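Mandberg, Clarkstead site
Working group on automation at the packing benches
Minutes, August meeting

Present: Femi Akande (chair), Edeltraud Engelhardt (bench staff), two shift leads. Apologies from Hnatiuk, the contractor.

1. Minutes of the last meeting
Agreed, with one change to item 4: "trainee" should read "operator".

2. Bench trial
FA reported that the two-arm trial remains at the handling stage. Bench output by hand stands at 1,540 trays a shift against a capacity of 4,000. No target has been set for the robot. 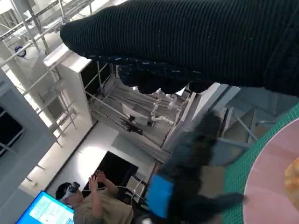
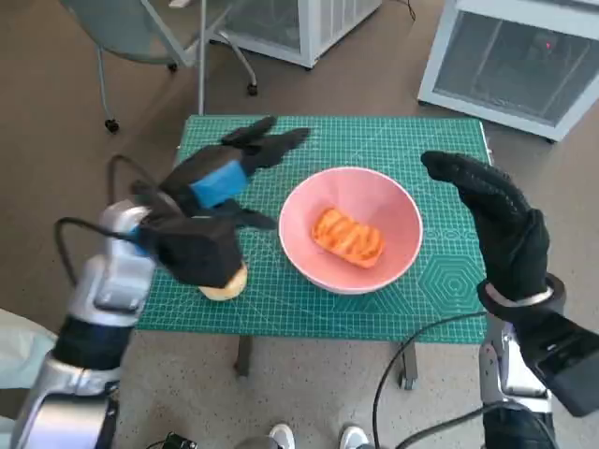
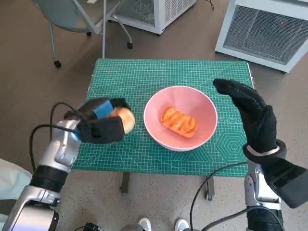

EE asked that the grading of operator posts be settled before the trial is extended. Bench staff who move to remote operation are still paid at the packing rate, and the job sheet has no entry for headset work – the man in the khaki shirt in the first picture has his hands raised in front of his chest, and EE wants that posture covered in the workstation assessment. FA agreed that the current assessment deals only with standing and lifting. A shift lead asked whether operators would keep their bench rotation. FA said they would for now.

3. Breaks
Headset sessions to be followed by a break away from the screen. Length not agreed. EE proposed the same break as for the cold room; FA to check with the Fomden site, where a rule is already in use.

4. Training
Three bench staff have asked to train as operators. Two places are funded. FA to ask for a third. EE noted that the notice went up on the day shift board only – it is to be posted again for nights, with the closing date moved back.

5. Actions
FA: draft job sheet entry for headset work, including pay grade.
FA: Fomden break rule; funding for third training place.
EE: collect comments from bench staff on rotation.
Shift leads: repost training notice.

Meeting closed at 3.40 pm.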